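Search tickets Search Advanced Clear

Ticket: Larance dryer stops at 14 minutes, load still damp
September
Posted by Marin Golob, Wokico building support

Problem reported: The second-floor dryer starts normally on the cotton program, runs for 14 minutes and shuts off. No error code. Display goes back to the time menu. Same result with a full load and with two towels.

Tried so far:
- Cleaned lint screen. Very little on it.
- Switched outlets. No change.
- Ran timed dry, 30 minutes. Ran to the end, clothes warm.
- Ran cotton program again. Stopped at 14.

Timed dry works, so the heater and the belt are probably fine. Suspect the moisture sensor bars. Tenant uses Prudex dryer sheets on every load, and those leave a film.

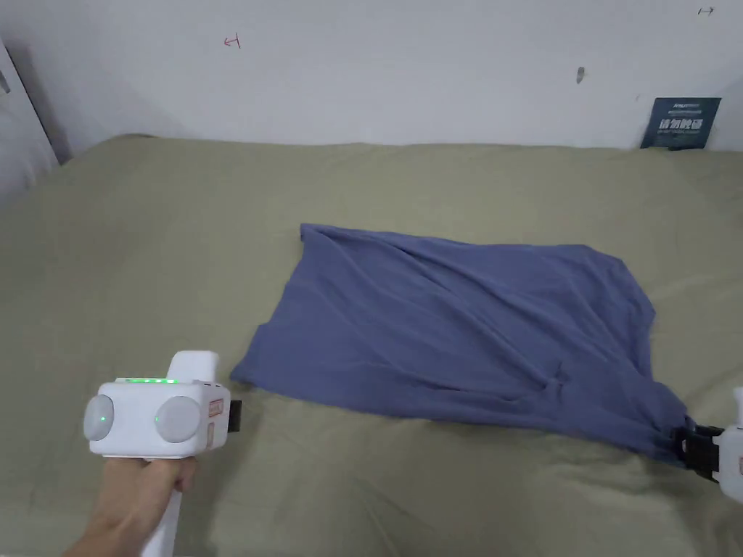
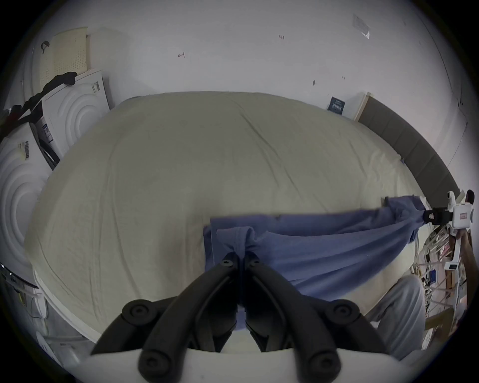 SPAHIĆ HOUSE, SECOND FLOOR, September

Blue item on the bed in both. Went back in with a cloth and white vinegar and wiped both sensor bars inside the drum, below the door opening. The cloth came away gray. Let the bars dry with the door open.

Ran cotton program with a medium load. It passed 14 minutes and finished at 42. Shirts dry, one waistband slightly damp.

Checked the vent hose while the dryer was out from the wall. It had a kink behind the left foot. Straightened it and pushed the dryer back with more room.

Asked tenant to skip dryer sheets for the next few loads and wipe the bars once a month. Leaving the ticket open until we hear how those loads go.

Status: Waiting on tenant

Comments (3)

Stavros Berisha
Same model downstairs, same thing. Wiping the bars fixed it for me but it came back after 2 months.

Marin Golob
Stavros, are you using sheets too? If it comes back again open a new ticket and I'll test the sensor wiring.

Stavros Berisha
Yes, sheets. Will stop and see.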